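**Sidewalk agent, lidar off: first results from the Lorville map**

**kerbcrawler** — 9:40
Finally got the camera-only policy running in Kustness and I'm properly chuffed! It's the Palaniappan-style setup: train on pavement drives in sim, drop the depth input halfway through, and let the policy work out free space from RGB alone. Over 100 test routes it finished 83 with no contact. Average route is 185 metres.

Two views from the same stretch, both from the sim:
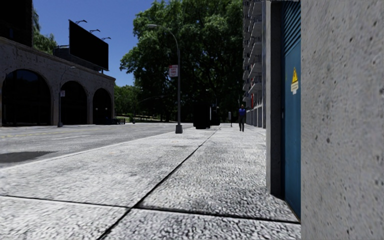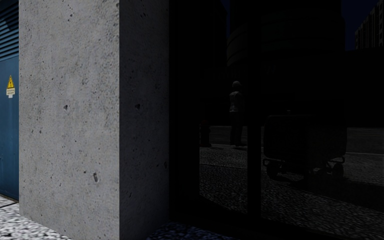
*Lorville map, by the blue door with the warning triangle. Second one is right up at the pillar and the dark glass.*

**Orhun Dönmez** — 10:05
Lovely work. The glass is what I'd worry about, though. There's a person and the robot itself in that reflection, and with no depth the policy could well treat them as real. Did it brake?

**kerbcrawler** — 10:12
Sometimes! Of the 17 failures, most are next to glazing. It slows down for its own reflection, drifts away and clips the kerb (I find this fascinating, my supervisor less so).

**esto_fan** — 10:31
Not convinced 83 means much when it's all one map. Esto dropped by 20 points for us as soon as we changed city.

**kerbcrawler** — 10:44
Fair, but ours saw 830 different layouts in training and Lorville wasn't one of them.

**Yavuz Güneş** — 11:20
I'm with esto_fan on this one — a held-out layout with the same textures is still an easy test. Swap the concrete and the lighting and run it again. I've got a texture pack you can have.

**kerbcrawler** — 11:26
Yes please! I'll queue it tonight and post the glass routes separately.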